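Anti-radiation phone stickers

Anti-radiation phone stickers, also sold as shields, chips, patches or harmonisers, are small adhesive items fixed to the back of a mobile phone or tucked inside its case. Sellers say they block, absorb or "neutralise" the radio waves given off by the handset. There is little reason to believe most of these claims, and the ones that can be tested have generally done badly.

Background

A mobile phone talks to the nearest mast by radio. The energy involved is non-ionising, meaning that it doesn't carry enough punch to break chemical bonds in the way X-rays can. Its accepted effect on the body is slight warming, and limits on handsets are set with that in mind. The usual measure is the specific absorption rate, or SAR, given in watts per kilogram. Phones sold in much of Europe must stay under 2 watts per kilogram for the head and trunk, averaged over a small amount of tissue.

Whether long use has other effects has been argued over for decades. Sticker sellers tend to quote the worrying studies, leave out the rest, and then pass over the separate question of whether their own product does anything.

Types of product

Metal patches are the plainest sort. A thin disc of foil or mesh sits under a printed cover, often with a leaf or a spiral on it.
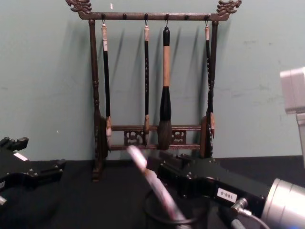 Ferrite patches use a magnetic powder bound in plastic. Ferrite does absorb some radio energy and has proper uses in electronics, which gives these products a borrowed air of respectability. A patch the size of a thumbnail, stuck well away from the aerial, is another matter.

The third sort makes no claim to block anything. The Plira disc, sold through health shops and by post, was described on its packet as "re-tuning" the phone's field so that the body would find it friendlier. No unit was given for friendliness. Claims of this sort are hard to disprove, as they predict nothing a meter could pick up.

How they are said to work

The main difficulty is simple. If a sticker really blocked the signal, the phone would stop working. If it blocked part of it, the phone would usually respond by turning up its power, as handsets are built to do when the link to the mast is poor. A patch that got in the way could therefore leave the user with the same exposure or more, and a flat battery by teatime.

Sellers answer that only the "harmful part" of the wave is removed. No such part has been identified. The wave that carries the call is the wave that reaches the head.

Testing

The Cludetti patch is one of the better documented cases. Its maker advertised a large cut in radiation and cited a laboratory report, but the report covered a sheet of the raw material placed directly between a transmitter and a probe. No phone was used.
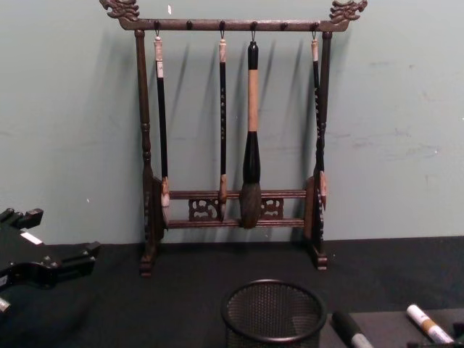 Shahnaz Wijesinghe and Pranab Majumder later tried the finished patch on working handsets, using a liquid-filled model head. With the patch fitted where the leaflet advised, the readings moved by no more than they did when the same phone was measured twice without it. Moved over the aerial, the patch weakened the signal and the handset raised its output.

The work has its own limits. Only a few models of phone were tried, all of them older ones, and the authors relied on a single model head. Lutfa Weerakoon has pointed out that newer phones use several aerials and switch between them, so a result from one handset may not carry over to the next. That is a fair objection, though it does the sellers no favours, as their leaflets give one position for every phone.

User reports

Buyers often say that headaches eased or sleep improved after fitting a sticker. Such reports may be sincere and still tell us little. Headaches come and go, people tend to buy a remedy when they feel at their worst, and someone anxious about a phone may well feel better once something has been done about it. Blinded trials, in which people don't know whether a transmitter is on, have mostly found that they can't tell.

Nazma Jayasinghe, who collected letters from users of the Famon shield, noted that many had also begun leaving the phone outside the bedroom at night. Few of them gave this any credit.
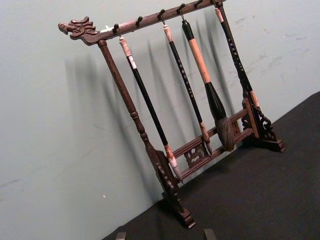
Sale and advertising

Prices bear little relation to what is inside. Packs of Famon shields were offered to shops in lots of 750 and 3000, and the cost of each piece in the larger lot was a small fraction of the price on the shelf. Seals reading "lab tested" are common – they seldom say which laboratory, or what was found.

Wording has grown more careful over the years. Older packets promised protection from illness, which invites trouble with advertising rules. Newer ones speak of balance, comfort and wellbeing. Prasanna Majumder has argued that this vaguer language is harder to police and probably sells just as well.

Other ways of cutting exposure

Anyone who wants less exposure has cheaper choices. The strength of the field drops quickly with distance, so a wired earpiece or the loudspeaker makes a measurable difference. So does keeping calls short where reception is weak, or sending a text. Whether a given person needs to bother is a separate question, and the present evidence doesn't settle it.

See also

Specific absorption rate
Non-ionising radiation
Placebo effect
Ferrite bead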